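Storing ping pong balls in a tall screw-top container?

kedesetti22
Our ball bag ripped in May and I want something rigid that can sit on a table and not roll off. Does anyone keep them in a plastic jar? Do they get dented?

arsen_y
I do. Tall container, wide screw lid, balls go in loose. No dents in 2 years. Get a see-through one so you can tell when you're running low.

Mine is pretty similar to this, tinted plastic with a white ribbed lid: 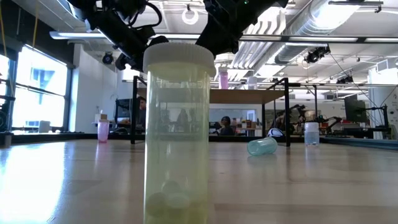 Reply #3
pristano
I tried a tall one and went back to a shoebox. Once you're down to a few balls they sit at the bottom and you can't get your hand in. You end up tipping the whole thing over and chasing them across the floor.

arsen_y
Depends on the width. My hand fits. Tip it slowly over a bowl if yours doesn't.

dasisel7
I'm with pristano. A low bin is better if kids are using them. Mine can't get a screw lid started straight — they just set it on top and walk off.

kedesetti22
No kids here, so the lid is fine. Does it need air holes?

arsen_y
No. Wipe the balls if they're sweaty or dusty and keep it out of the sun.

pristano
I'd still drill 3 small holes. Mine smelled like a new shower curtain every time I opened it.

arsen_y
Never had that. Could be the plastic — wash it with dish soap and leave the lid off overnight before you drill anything.

kedesetti22
Will try the soap first. Thanks.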